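Picking With Less Fuss: An Afternoon With the Planner Lead at Trestwood
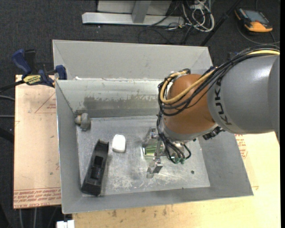 I'd asked for an hour and got most of an afternoon, because once you get the planning lead at Trestwood going about grasp scoring there's really no stopping it (and I didn't try very hard!). We sat by the bin cell with a laptop between us and the log viewer open the whole time.

"Everybody wants to talk about the vision model," she told me. "I want to talk about the queue." The queue is a piece of Clomus, the in-house software that takes grasp candidates and decides which one the arm tries first. The old version ranked them once and worked down the list. The new one scores them again after every attempt, since a failed grab usually nudges things.

I asked how bad the old way was. She winced a little. "We had a run in January where it went for the same spot 11 times. The part had moved after the first try. The list didn't know."

So what goes into a score now? Four terms, she said: how sure perception is, how close the fingers come to a wall, how far the wrist has to turn, and a penalty for anything that failed lately. The wall term gave them the most grief. Sloping sides looked like free space to the collision checker until they stopped using a plain box for the bin and loaded the real shape.

"And cables," she added, before I could ask. "The planner thinks an arm is a clean row of links. It doesn't see what's strapped to it." Their fix is pretty blunt – a cap on wrist rotation, with any path over it thrown out. It costs them about 27 milliseconds a plan, and she says she'd pay double.

They're still arguing over small parts in corners. Her side wants a gentle push first, then a fresh look. The other side wants better approach angles and no pushing at all. I asked who was winning.

"Depends on the bin," she said, and went back to scrolling through the log for a plan she wanted me to see.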